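Fovness Repair and Craft Room: your questions

Do I need to book?
Not for the open benches, just turn up! The Bassey evening course does need booking, as it only has 30 places and they go quickly every October.

What does it cost?
Open bench time is free. Materials are charged at what we paid for them, so a sheet of card costs pennies and a nice bit of oak costs rather more.
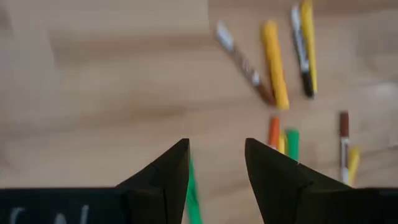
Can complete beginners come?
Yes please! Beginners are a joy. Last year 3,176 items came through the door, and plenty were mended by people who had never held a needle or a screwdriver before.

Can I borrow tools to take home?
You can. The Aremard library has 210 of them, from darning mushrooms to a very good tenon saw. Loans are for two weeks and you can renew once.

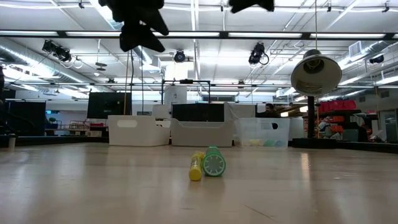
What can't you mend?
Microwaves, gas appliances and anything with a cracked lithium battery. Almost everything else is worth a look (we love a stubborn zip).

Where do I park?
Use the Cisell car park behind the library. Bikes can come inside.

Do you take donations?
Wool, buttons and hand tools, always. No more jam jars for now, thank you!

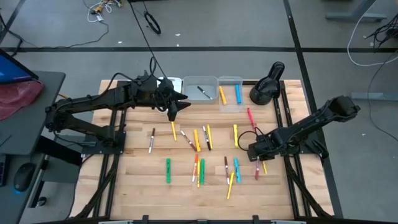
Clear bins at the back of the table, with a black-capped marker in the left one.

Page updated 11/19/23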